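Two grippers, one green cloth

I've had the loan of a second set of grippers since November, and I promised a few people I'd write up how they compare with the ones I was already using. Most of the testing was done by the end of the year. The writing took longer, mostly on account of the holidays.

The two contenders are the Fimix, a parallel two-finger electric gripper I've been running for a bit over a year, and the Wekbridge, which does the same job on paper and costs more. Mine came to $2,297 landed, with the adapter plate. The Fimix was cheaper when I bought it, but I also had to replace a set of fingertips and one cable, so the gap isn't as wide as the invoices make it look.

Both were driven from the same controller, a Nzioka unit with the stock firmware. I tried the newer firmware for a day and went back. It handles the force limit differently and I didn't want to be comparing two things at once.

I only care about cloth. If you're picking up blocks or bottles, either of these will be fine and you should buy whichever one has the better warranty. Cloth is where the small differences show up. A finger that closes a millimetre too high gets nothing, and one that closes a millimetre too low drags on the table and faults out.

The routine was simple. One arm takes hold of an edge, the other takes a corner, they lift together, fold, put it down and let go. I ran it with three fabrics: a microfibre cleaning cloth, a cotton tea towel and a cheap polyester napkin. Each gripper was tried on each arm, because the left arm has a little more play in the wrist than the right and I didn't want that counted against whatever was bolted to it.
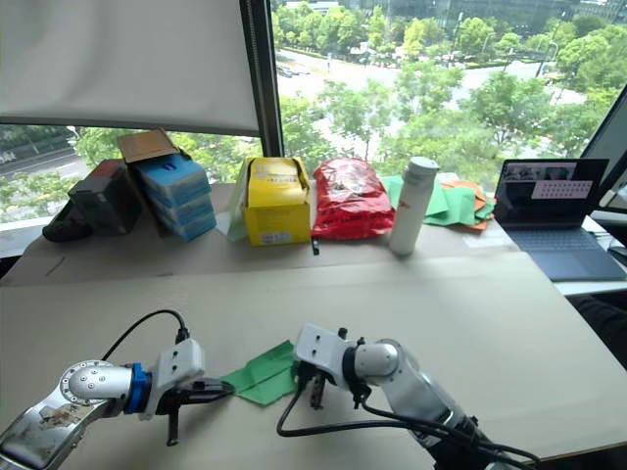 Approach angle made more difference than I expected, and I'd have saved a week if I'd started there. A gripper coming straight down on an edge has the table working against it, and the fingertips need to be thin and slightly soft to get under anything. Coming in from the side is more forgiving, but then the housing sits low and you have to watch your clearance. With the green cloth folded on the diagonal, I had the left fingers pointing across at the corner and the right gripper pointing down on the far edge, and that became the arrangement I used for most of the later runs. The Wekbridge was clearly better at the downward grasp. From the side I couldn't separate them.

Grip force was the next thing. The Fimix has a coarse setting, and the lowest step is still firm enough to leave a crease in cotton. The Wekbridge goes lower and holds steady there. On the polyester that low setting was too low, and the napkin slid out partway through the lift more often than I'd like. Moving up one notch fixed it.

Release is a problem I don't see mentioned much in reviews. Microfibre clings to rubber tips. The fingers open, the arm backs away and the cloth comes along for the ride, which undoes the fold you just made. I ended up adding a short pause and a small sideways wiggle before the retreat. Tumaini Mollel suggested the wiggle after having the same trouble with gauze, and it worked on both grippers.

Then there's cable routing. Neither company has thought about this very hard. The cable leaves the housing at an awkward spot, and if you leave enough slack for the wrist to turn fully, you have enough slack for it to sweep across the table. Twice it pulled a cloth out of position before the fingers got there. I've tried clips and a spiral wrap. The wrap is neater but stiff, and you can feel it pushing back when you move the arm by hand. Clips won, with a bit of extra slack at the last joint.

On wear, I put 3,000 open and close cycles on the Wekbridge overnight with nothing in the fingers, and then checked the closing position against where it had started. No change I could measure. The Fimix had drifted slightly when I did the same test on it last year, though it settled after I recalibrated and hasn't moved since. I logged 19 faults on the Fimix over the whole comparison, nearly all of them from touching the table. The Wekbridge had fewer, but I was also better at setting heights by the time I got to it, so I wouldn't lean on that number.

I'm keeping the Wekbridge on the right arm and the Fimix on the left. Running a mismatched pair is a bit of a nuisance in the config file - the two report finger width in different units - but it's a one-time nuisance.

Next up is a wrist camera from Filby. It's supposed to focus much closer than the one I have. The mounting bracket is on back order, so that post will be a while.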